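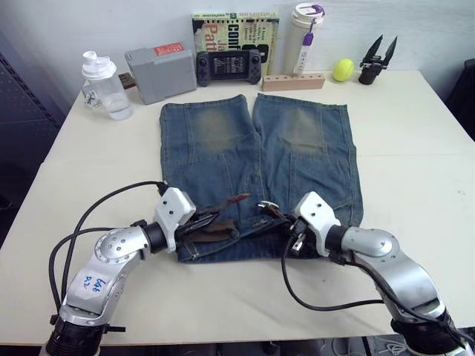

Blue jeans, laid flat. Denim is the hard case for any drying rack.

Cotus Heated Drying Rack: Review
By Amancay Benítez
15 October 2018

I live in a third-floor apartment where the dryer is a rumor. The building has one, in the basement, and it takes quarters and gives back warm, damp towels. So in February, with socks hanging off every lamp I own, I spent $200 on a rack that plugs into the wall.

The Cotus is a folding rack with a heating element running through the bars. You open it, hang your wet things over it, turn it on, and wait. The box promises "luxury drying for the modern home." My home was built when people still had iceboxes, but I was willing to be talked into it.

Setup

There isn't any to speak of. It comes out of the box in one piece, the wings fold up, and a pair of plastic braces clicks underneath to hold them. The braces are the cheapest part of the whole thing and they know it. One of mine popped out the first evening and dropped a wing full of dish towels on the floor. I have since learned to give it a shove with the heel of my hand until it makes a sound like a knuckle.

The manual is in four languages, and in the English one you are told not to dry "animals or damp persons." I've kept to that.

How it dries

Shirts are where it earns its spot in the living room. A cotton shirt, spun well in the machine first, goes on after dinner and is ready to wear when I get up. It comes off a little stiff, with a crease straight across the middle where it lay over the bar. If you iron, you'll be fine. If you don't iron, you'll look like you were mailed to work.

Underwear and socks are quick. Warm socks on a cold morning are the best thing this rack does and I'd put that on the box in place of the bit about luxury. Sheets are a mess. You have to fold them so many times to fit that the inside layers never hear about the heat at all. I turn mine over before bed, then again when I can't sleep, and then I give up and put the spare set on.

The heat is gentle. People who expect a radiator will be let down. You can rest your hand on a bar for as long as you like, and the ends of the bars, where they meet the hinges, hardly get warm. Draping a bedsheet over the whole rack to hold the heat in works very well and makes your living room look like the owners have gone to the seaside for the season.

Jeans get their own paragraph. Denim over a warm bar dries fine along the bar and nowhere else, so you end up with a dry knee and a waistband like a washcloth. Pockets are the worst of it. I now hang mine inside out by the waist, spread across two bars, with the pockets pulled loose, and then move them partway through. Then I lay them out flat on a table and smooth the seams by hand before they go in the drawer, which does more for them than anything Cotus has to offer. Take the belt out before you wash, too. I've forgotten more than once.

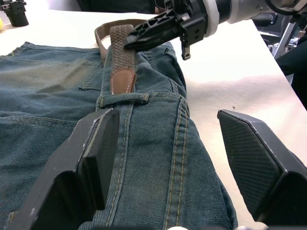
What it costs to run

The one I bought is a 200-watt model, and there's a bigger one rated at 600 for people with children or a rowing team. I was worried about the bill. I ran mine three or four evenings a week through the end of winter and the bill went up by less than I spend on quarters in the basement, so I stopped worrying and started leaving it on too long, like everybody does.

There's no timer. I can't forgive this. A thing you leave on overnight ought to have a timer. I bought a plug-in one from the hardware store for $10 and it works, but it hums, and now I have a rack that's silent and a timer that isn't.

Against the others

My old rack was a Frandsen, the plain kind with no plug, and I kept it out of sentiment and a lack of closet space. It's lighter, it holds more, and it has never dropped a towel. In summer, with the windows open, it does just as good a job as the Cotus for a lot less money. In winter it's a place to store wet laundry until it smells.

I also borrowed a Cirnlow from my sister, the tall kind with a zip-up cover and a fan in the bottom. It dries faster than the Cotus, sheets included. It also sounds like a bus idling in your kitchen, and the cover fills up like something is trying to get out of it. Her cat won't go in the room. If you have a door you can close on it, it's the better machine. I have a curtain.

Gripes, small ones

The cord is too short, and comes out of the wrong end. Folded up, the rack won't stand on its own, so it lives behind the couch and slides out to greet visitors. The white coating has chipped at one hinge. The on switch lights up a blue that can be seen from the street, and I put a piece of tape over it.

Damp has to go somewhere, too, and where it went in my place was the window over the sink. Crack one open or be ready to wipe. Cotus mentions this on the last page, after the warranty.

Should you get one?

If you have a dryer that works, no. If you have a yard and a dry climate, no, and I don't want to hear about it. For a small apartment with a long winter it's worth the money, provided you do small loads and don't mind owning a piece of furniture that wears your pajamas. I'd wait for a sale and put the difference toward the timer.

Three and a half stars. The missing half is the brace.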